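Fakell delays arm purchase, puts simulation first

Kitchen and cleaning equipment supplier Fakell has pushed back the purchase of robotic arms for its Cadport site until December. The board approved the revised equipment plan on 26th April.

The original plan had 12 arms arriving by mid-year. Fakell will now lease two and spend the difference on software licences and 700 hours of simulated bench trials, run by its engineering contractor, Jarusa.

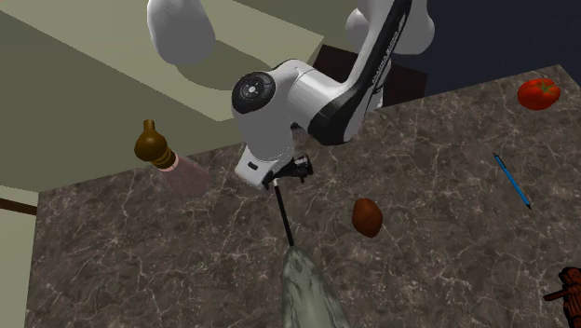 Jarusa's trials are meant to settle which grippers Fakell should order, a line that makes up a large share of the budget. The company had pencilled in a single two-finger model for every arm. Test layouts are rendered on a virtual countertop with small items spread across it, among them a tomato, a pencil and a brush, while the arm holds a long-handled tool upright by its thin rod. Results will be compared with a suction option quoted by Ticona at $985 a unit.

Fakell said floor works at Cadport would go ahead as planned, including new power outlets and safety fencing. Staff training has been moved to the new year, with 60 places set aside for current employees.

A tender for the remaining arms will open once Jarusa has handed over its report. Fakell has not said whether the total will stay at 12.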